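Cloltau Arbeitsplatte AP 23, weiß

Artikelgruppe: Tischplatten und Auflagen
Hersteller: Kjærgaard
Lieferbar ab Februar

Die AP 23 ist eine einteilige Arbeitsplatte für Labor-, Prüf- und Montagetische. Sie wird lose aufgelegt oder von unten mit dem Untergestell verschraubt. Die Oberfläche ist geschlossen, matt und beidseitig beschichtet, sodass die Platte bei Verschleiß gewendet werden kann.

Technische Daten
Plattenstärke: 23 mm
Kantenradius: 7 mm
Überstand zum Gestell, umlaufend: 20 mm
Eigengewicht: 19 kg
Farbe: Weiß, matt
Zulässige Belastung: siehe Datenblatt des Untergestells

Die Verschraubung erfolgt über eingelassene Gewindebuchsen. Zusätzliche Bohrungen sind nur von der Unterseite und nur bis zur halben Plattenstärke zulässig. Durchgangsbohrungen für Kabel werden auf Wunsch ab Werk gesetzt und mit einer Tülle versehen.

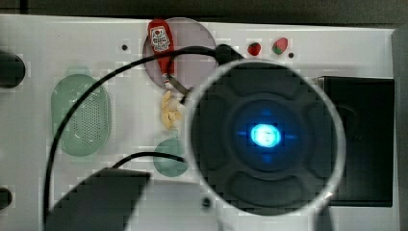

Für die Reinigung genügt ein feuchtes Tuch mit neutralem Reiniger. Scheuermittel und Aceton greifen die Beschichtung an. Klebebandreste mit Isopropanol lösen und sofort nachwischen. Punktuelle Wärmequellen, etwa Lötkolben, nur mit Unterlage betreiben.

Zubehör
Kabeltülle, grau
Kantenschutzprofil Claltura
Schraubensatz für Gestell Rultetport
Reparaturstift Weiß, matt

Sondermaße auf Anfrage. Benötigt werden Länge, Tiefe und die Lage der Bohrungen, bemaßt ab der linken Vorderkante.

Technische Auskunft: Gudrun Forsberg
Bestellungen und Ersatzteile: Ermanno Donati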